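4. Your first guest booking

Lovely - your Priltasen account is live, so let's get a retreat into it!

1. Open Bookings and press New stay.
2. Type the guest's name, then pick a treatment plan. Flonthorpe hosts will find theirs under Shared plans.
3. Set the arrival time. Anything after 9 p.m. goes to the late desk.

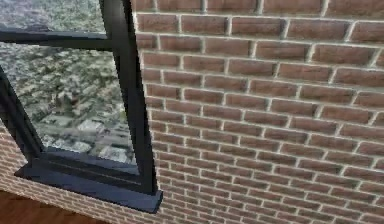 Fig. 7. Brick wall and dark-framed window.

4. Press Save. A booking number pops up straight away (ours was 573) and the stay turns green on the calendar.

Note: you can add up to 89 guests to one group stay - brilliant for big yoga weekends.

Caution: deleting a plan also deletes every treatment booked under it. Export a copy first.

Stuck? Ask for Sombat Meesuk on extension 981.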